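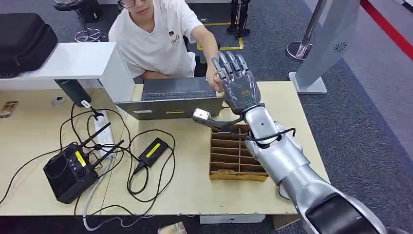
4. Early release and time served: results

4.1 Sample and coding

The file sample consists of 236 petitions for early release decided by the Sutter district court. Each petition was coded by two readers, Freya Pearce and Erick Langat, working from the written order and the docket sheet. Where the readers disagreed on the main reason for a ruling, the file went to a third reader, Fabian Zaugg, whose coding was final. Petitions withdrawn before a ruling were left out, as were those filed by persons already in a halfway house on the filing date.

The outcome variable has three values: granted, granted in part, and denied. A petition counts as granted in part when the judge shortened the term by less than the petitioner asked for. Offense class, prior record, time served at filing, and type of counsel were taken from the docket sheet. The judge's stated reason was taken from the order itself and assigned to one of 6 groups, using the scheme in Schwaiger and Mösli with one change: conduct in custody and completion of programs, which they treat as a single group, are kept apart.

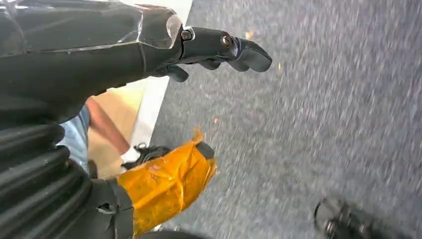 Time served was measured as a share of the full term, net of credit for pretrial detention. This differs from the measure used in most earlier work, which takes days in custody without regard to the length of the sentence. Under the older measure, a person who has served 700 days of a long term looks the same as a person who has served 700 days of a short one, although the legal position of the two is quite different.

4.2 Rulings by share of term served

The rate of full grants rises with the share of the term served, but the rise is uneven. It is flat over the first half of the term and steep just past the midpoint. No rule in the statute sets the midpoint as a threshold. Several orders nevertheless refer to it in terms that suggest a working norm, for instance by noting that the petitioner "has not yet reached the half" before turning to the merits. Partial grants follow the opposite pattern and are most common early in the term.

The pattern holds within the drug and property classes. It is weaker for weapons offenses, where denials are common at every stage and the stated reason is most often public safety. Prior record has the expected sign in all classes. Once it is entered, the difference between retained and appointed counsel becomes small and can no longer be told apart from zero. 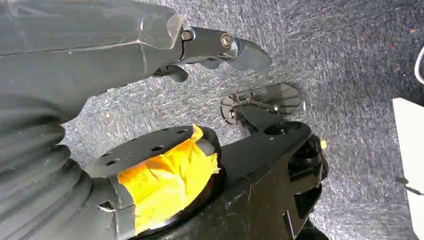 Figure 2. Dark grey robotic arm with a black gripper above grey speckled carpet. Yellow-orange tape is wrapped around the front of a round black disc.

4.3 Delay between filing and ruling

Delay matters for how the results in Section 4.2 are read. A petition filed shortly before the midpoint may be decided after it, so that the share of the term served at filing understates what the judge had before them. We therefore repeated the analysis using the share served on the date of the ruling. The step at the midpoint becomes sharper and the estimates for offense class barely move.

Delay is longest for petitions filed in June, when the court's hearing calendar is reduced. Petitions with a missing custody report also take longer, and these were more likely to be denied. It cannot be settled from the files whether the missing report led to the denial or whether weak petitions tend to arrive incomplete. The orders in this group are short and seldom discuss the point.

A change in the local rules took effect on February 19, 2021, requiring the custody report to be attached at filing. Petitions filed after that date are included in the sample and marked with an indicator. Dropping them leaves the main estimates unchanged in sign and close in size, and the full sample is used in Section 5.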